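Folding T-shirts: the things you keep asking me

Updated 2018-03-29

Do I have to iron a T-shirt before I fold it?
No, please don't! I haven't ironed one in years. Lay it out, pull the corners gently and smooth it with your palms from the middle outwards (the hem and the side seams matter most). Whatever creases are left will mostly drop out when you put it on.

Where do you fold yours?
On the table, always. I tried the bed for ages and the duvet just swallowed the sleeves, so now I clear a bit of table at home in Mullham and get on with it.

What about shirts with a print on the front?
I fold those with the print facing out, so I can find the one I want without turfing out the whole drawer. If it's an old, crackly print I keep the crease off it – thirds lengthways, then in half from the bottom.

How many will fit in a drawer?
I get 60 in my Carholm chest, standing on their edges, but mine are thin and I do squash them a bit.

Mine come undone as soon as I take one out. Help?
Your drawer's too empty, I expect! Pop a shoebox in to take up the slack.

Do you take questions by post?
I do, and I love them. PO Box 256, Mullham.
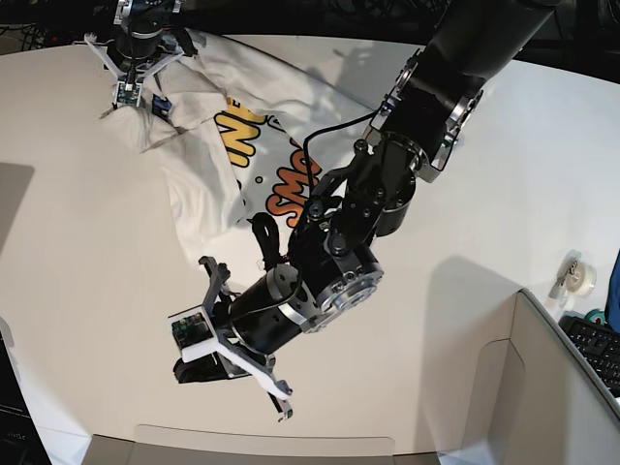
E. Lengyel
Writer and chief folder, The Ruda Laundry Pages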